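### 3.2 Sorting and condition of donated equipment

Equipment reached the Stulcombe depot from households, schools and small offices. Each item was weighed, given a number and placed in one of two streams, reuse or material recovery. Staff at the depot made this choice by eye, using the written guide prepared by Lindholm and Strand. Desktop computers were opened before sorting, as the value of a machine depends largely on which parts are still in it. Memory and processors were recorded separately from the case (Figure 4).

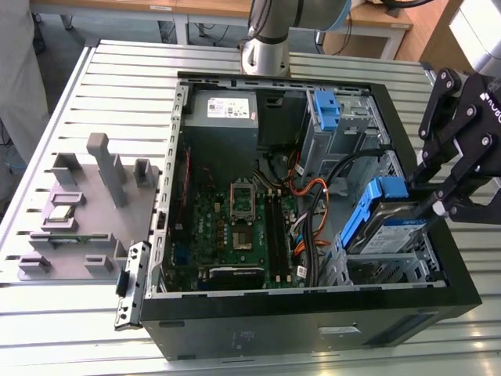
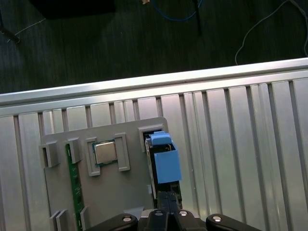
**Figure 4.** Desktop computer with the side panel removed, and separate parts including a processor.

Households gave different reasons for keeping old equipment. In the Tromis survey, the most common was worry about personal files, followed by not knowing where to take it. Price played a small part. Few respondents had tried to sell a computer, and those who had said the offers were too low to be worth the trip. Woldemariam found much the same pattern among tenants in Prokero, although storage space was tighter there and items were given up sooner.

We sent the questionnaire to 1,000 addresses in November and held 40 follow-up interviews. Interviews lasted up to 2 hours and were carried out by Bråten and Pretorius in the respondent's home. Respondents were asked to show where unused devices were kept and to say when each had last been switched on. Answers were often vague for anything stored in a loft or garage, so we coded these in broad bands of years.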